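News > Robotics > Kits and Services

Naddale opens orders for Zelia kitchen practice kit

July 15, 2020

GRURKTHORPE - Naddale has started taking orders for Zelia, a set of kitchen objects and written tasks for labs that work with tabletop robot arms. The set costs $972, plus shipping.

Zelia is sold without an arm or a gripper. Buyers get the objects, a printed task book and access to an online folder with score sheets. The company says the tasks were written for a single arm mounted at the edge of a table, and that most of them can be done with either a two-jaw gripper or a hand with fingers.

The objects are ordinary kitchen goods mixed with toy food. They include cups, a colander, a spatula, a large black pan and a small toaster oven with a door handle and knobs. Labs can leave the oven unplugged, as none of the tasks call for heat.

The task book has over 500 entries. The early ones ask for a single pick and place, such as standing up a cup that is lying on its side or moving a piece of toy fruit to a plate. Later entries join several steps together, and the last chapter deals with the oven door. Each entry gives a starting layout, a time limit and a rule for what counts as done. Layouts are drawn from above, so a lab with an overhead camera can compare its table with the page.

Naddale first showed a draft of the book in January and sent test sets to two labs. One of them, Liu Robotics, asked for more tasks with thin handles and flat rims, which its staff found harder to grip than round objects. Those tasks were added as a separate chapter. The other lab asked for spare toy food, and a bag of extras is now part of the set.

Some limits are worth knowing before ordering. The score sheets are spreadsheets that have to be filled in by hand, and there is no software to log runs. The task book is in English only. Labs that already own similar objects can buy the book by itself, but Naddale does not promise that scores taken with other objects can be compared with those from the full set.

The colander appears in more entries than any other item. It can be lifted by the flat handles at its narrow ends, and the book treats a grip on the rim as a separate task.

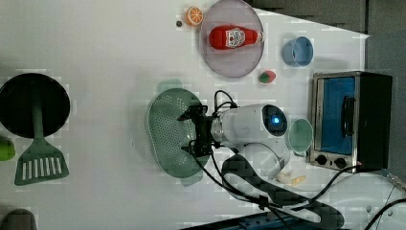 Shipping and returns

Orders ship from Grurkthorpe. Unopened sets can be sent back within two weeks of delivery, and missing or broken items will be replaced at no charge during the same period.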